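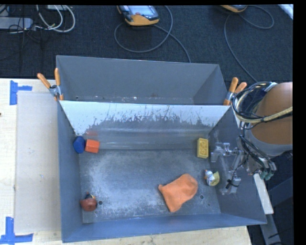 RESIDENTS / SAFETY & POLICE / BREAK-INS AND THEFT

Frequently Asked Questions

My garage was broken into overnight. Do I call 911?
If the thief is still in there, yes. If the thief left hours ago with your leaf blower, call the non-emergency desk at the Darnum station, extension 189. You will get the same report number either way, and the 911 dispatcher will like you better.

Can I file a report online?
Yes, if the loss is under $4000, there was no forced entry into a living space, and you have no idea who did it. If you strongly suspect your brother-in-law, please come in and talk to an officer.

Should I clean up first?
Please don't. We understand the urge. Leave the door, the window and anything that was tossed around where it is until an officer has seen it or told you not to wait. Feeding the dog is fine.

How long until someone comes out?
For a break-in discovered after the fact, usually the same day. Evier Township calls are handled by the Darnum station too, so a busy evening there means a slow one here. If you have to leave for work, tell the desk and we'll set a time.

What do you need from me?
A list of what's missing, with serial numbers if you have them. Most people don't. Receipts, old photos and the box the thing came in all help. "A drill, sort of green" goes in the report exactly like that.

My doorbell camera caught something. Do you want it?
Yes, in its original form. Save the clip before your camera's storage period runs out. A phone video of your laptop playing the clip, with your kids arguing over it, is hard to use.

Will I get my stuff back?
Sometimes. Recovered items are held at the property room on Hakim Street, window 34, open until 4 p.m. Bring photo ID and your report number. We can't release anything to a neighbor, however trustworthy.

Is there a reward program?
The Flekton Tip Line pays up to $1000 for information that leads to an arrest in a burglary case. Tips can be anonymous. General opinions about the teenagers on your block don't qualify, and we already have plenty on file.

How do I get a copy of my report for insurance?
Ask at the front desk or by mail. The first copy is free to the person who filed it. Allow extra time in December, when porch packages take up most of our day.

Can an officer look over my locks?
Yes, ask for a home security visit when you call. Expect to hear that the key under the flowerpot has to go.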